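**White paint that looks green in the evening: is it the paint or my bulbs?**

Posted by Ainhoa Ibarra in Home & Decorating

Hi everybody! First-time poster, longtime reader. I finally painted the back bedroom in the Burnthorpe place (the one with the window facing north) and I'm so happy with how smooth it came out. Two coats of a plain bright white, Lorente 3082, eggshell.

My trouble is the color. At noon it's lovely. By five or so it looks a bit minty, and once the lamp goes on it's cream near the lamp and mint everywhere else. My sister says I'm imagining it. The ceiling is a different white, left over from the last people. There's a big maple outside and a gray-green rug on the floor, if that matters. Do I need to repaint, or can I fix it some other way? I'd really love not to move the bed again!

---

**Begoñe Nieto** answered · 14 people found this useful

Oh, I love this question. You are not imagining it, and please don't repaint yet!

White paint picks up whatever is near it. North light is cool to begin with, and by the time it has come through a maple and bounced off a gray-green rug, it's carrying a good bit of green. Try this on Monday, or whenever you're home in daylight: roll the rug up, put it in the hall, and look again at five. When I did it in my own dining room I laughed out loud, the difference was so big (mine was a red rug, so I'd been living in a pink room for two years).

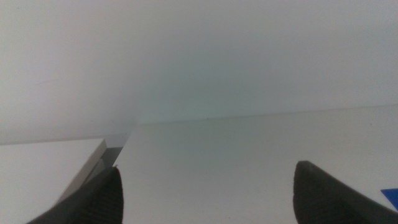

Bulbs are the next thing to look at, and they're a lot cheaper than paint. Check the base or the box for a number with a K after it. 2700K is yellowish, 5000K is bluish, and if you mix them in one room your eye goes looking for trouble. A plain white wall shows it more than anything: you get a faint grayish green toward the middle and brighter white up in the corners, with no pattern or picture to distract you. So pick one K number and use it in every fitting in the room. I like 3000K for bedrooms. Then look for "CRI" on the box and buy 90 or better. Cheap bulbs with a low CRI can make perfectly good white look sickly.

If you've moved the rug and matched the bulbs and it still bugs you, get a sample pot of a warmer white and paint it on a big piece of poster board. Don't dab it on the wall. With the board you can carry it around the room, prop it by the window, prop it behind the bed, and look at it morning and night. Leave a bare white border around the edge so you aren't comparing it straight against the old color.

Good luck, and please come back and tell us how the rug test went!

---

**Maritza Agudelo** answered · 3 people found this useful

Agree about the rug. Also the ceiling! If the old ceiling white is yellow, the new walls will look cooler next to it. We had that in Iltham and did the ceiling in the wall color, flat finish, and it fixed most of it. One can did it with plenty left.

---

**Aitana Cabello** answered · 0 people found this useful

I used Lorente 3121 and it's fine. No green. South-facing though.

> **Ainhoa Ibarra** commented: Rug is in the hall and WOW. Still slightly cool but the mint is nearly gone! Had one 2700K and one 5000K in there, so I'm off to buy bulbs. Thank you Begoñe!!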